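Home | Features | Rooms | Storage | Repairs | Subscribe

The Basket at the End of the Table

Mixed storage has a poor reputation among people who write about tidying. Yavuz Şimşekoğlu has spent a good part of his working life measuring it.

The household on Londier Street owns one toy basket. It is a rectangular wire basket bought secondhand, and everything small enough to be picked up with one hand ends the day in it. Before the basket there were six plastic drawers, each with a label. The drawers lasted until May.

Şimşekoğlu, a storage planner in Preslow, was called in to repair the drawer system. He recommended removing it. His reasoning was based on a log the parents had kept on the refrigerator door, in which they wrote down how long the evening cleanup took and how many items were in the wrong drawer by the end of it. The average cleanup was 23 minutes. Most of that went to deciding where things belonged.

"A drawer system asks for a decision per object," he said. "A basket asks for one decision per evening. You pay for it later, when you want to find something, but with toys the search is part of the use."

The cost of searching is real, and it can be estimated. In a container with solid walls, a child looking for a particular ball sees only the top layer. The usual response is to tip the whole thing over. Open wire changes this to some degree. Items against the sides are visible from the outside, and a child can work a hand down toward a color. The improvement depends on the mesh, the depth and the load.

Mesh first. Şimşekoğlu prefers openings small enough to hold a wooden block of about an inch, which rules out most freezer baskets and a good many bicycle baskets. Larger openings lose small parts and catch fingers. Smaller ones are harder to clean and hide the contents nearly as well as a solid wall does.

Depth matters more than most buyers expect. Past the length of a child's forearm, the lower third of a basket goes unused. He has emptied deep hampers in which the bottom layer had not moved in a year or more: puzzle pieces, a mitten, crayons fused to a receipt. A shallow basket holds less and turns over faster.

Load is the variable people control least. Hard objects settle, and soft ones do not. A pile made only of blocks and cars packs down and becomes difficult to dig through. Balls roll to the low side. Fabric takes up a lot of room for its weight, but it also keeps the harder pieces apart, and a knitted cloth along one side will stop a pile from shifting when the basket is carried. Rubber-filament balls, the kind with soft spikes, behave somewhere between the two. They compress under a hand and recover, and they tend to work their way upward over several days of rummaging.

Then there are the things that are not toys. In any household basket a share of the contents has drifted in from the kitchen or the street. Drink cans are common, since children like the noise they make and the way they dent. Şimşekoğlu does not object to them on principle. He checks the edges, and takes out any can with a split wall or a torn rim. A dented can with a smooth surface he leaves to the parents.
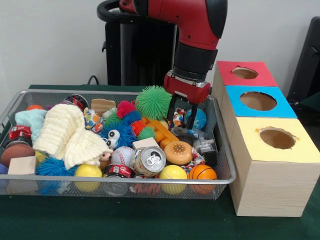
How often should a mixed basket be emptied completely?

Once a month is enough for most homes, with a shorter check of the top layer every Friday. Take everything out, wipe the wire, remove trash and anything broken, and put the soft items back first along one side.

The order of refilling has some effect on how the basket works for the following week. Cloth goes in first, against a short side. Heavy hard pieces go next, at the bottom, then cans if they are being kept, then balls. Blocks can go anywhere, although loose ones find the corners within a day or two. Nothing should be pressed down. If the pile will not sit without pressing, the basket is overfull, and the excess goes into a second container in another room.

Rotation between two containers is the only other routine he suggests. The Londier Street family swaps part of the contents with a canvas bag kept in the hall closet. They tried swapping everything at once and gave it up after one very loud evening.

Their log still hangs on the refrigerator. Cleanup has come down to 17 minutes, including the time spent on books and shoes, which were never in the drawers to begin with. The drawers now hold batteries, tape and picture hooks – still with the old labels on them.

Reader comments

puneck_parent: We use a wire basket too, but ours scratched the tabletop. Felt pads on the feet fixed it. You have to replace them now and then.

M. Barbu: Disagree about depth. Ours is very deep and the kids climb in to get what they want. Works fine.

gridline: What does he do about board game pieces? Those should never go in a mixed basket.

M. Barbu: Zip bags, gridline. Then the bags go in the basket.

Contact the editors | Copyright Preslow Home Quarterly | Back to top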